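Speaker notes, Angharad Jarman
Talk: Whose rule is it, anyway? Good practice around small robot cells
Slot: 9 am, main room. Keep water handy, skip the joke if the projector is slow.

SLIDE 1. Title
Say hello, say where I work (Pumphrey, the integration side), say I'm not a lawyer and not selling anything. I write cell procedures and then I go back a year later and see what people did with them. Mostly they did something else.

SLIDE 2. The binder
Hold up the Festgate binder. 858 pages once you count the annexes. I asked at the site who had read it and got a long silence and one person who'd read the contents page. I'm not having a go at them. I wouldn't read it either.
Point to make: a rule that lives only in a binder has no effect on the person at the bench at 3 pm with a jammed part.

SLIDE 3. What the sticker tells you
Vendors love a sticker. "Collaborative." "Safe to work alongside." My view is that a sticker covers the arm and says very little about the job. Put a knife in the gripper and you have a robot waving a knife. The assessment has to cover the tool, the thing being picked up, the bench and whoever walks past.
Expect someone to argue here. Let them, but move on after one question.

SLIDE 4. Staltix audit numbers
Staltix went through 1,390 logged stops across its customers. In 400 of them the cause field said "other". I've seen that quoted as proof that the cells are well behaved. I'd say it's proof that the form is bad. When the drop-down has no entry for "I leaned in to straighten something", people pick "other" and get on with their day.
Don't let the room laugh this one off. We've all filled in that form.

SLIDE 5. What I ask for instead
One page per cell, at eye height, in plain words. Who may reset. Where the stop button is. What's allowed in the work area and what isn't. The date somebody last checked the hold-downs. If it won't fit on a page, the cell is probably too complicated for the number of people trained on it.
Govavberg tried this in March and the first draft came back at four pages. We argued over every line. I still think their page has too much on it.

SLIDE 6. Bin picking, household items

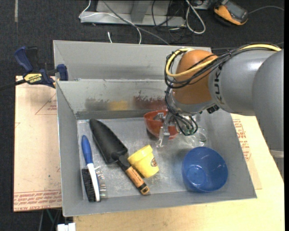
Slide 6: KUKA arm over a sheet-metal bin, DEWALT bar clamp at the back left corner.

Leave this up while I talk. Ask the room what they'd write on the one page.
Most people start with the arm. Steer them to the bin. A bowl and a garden trowel with a pointed blade are very different things to have a gripper lift, and plenty of risk assessments have a single line reading "assorted objects". I don't accept that line any more.
Then the clamp. I like clamps, they're quick and cheap, but who checks this kind of fixing, and how often? If the answer is "whoever's around", write that down and look at it for a minute.
Then cables. Ask who would spot one rubbing, and whether they'd have the authority to stop work over it.

SLIDE 7. Questions I can't answer
How slow is slow enough? I've heard confident numbers from people who had never measured anything. Do refresher courses help? I'd like to think so, but I haven't seen good evidence.
Leave the last slide up for questions. Copies of the one-page template are on the table by the door, grey folder.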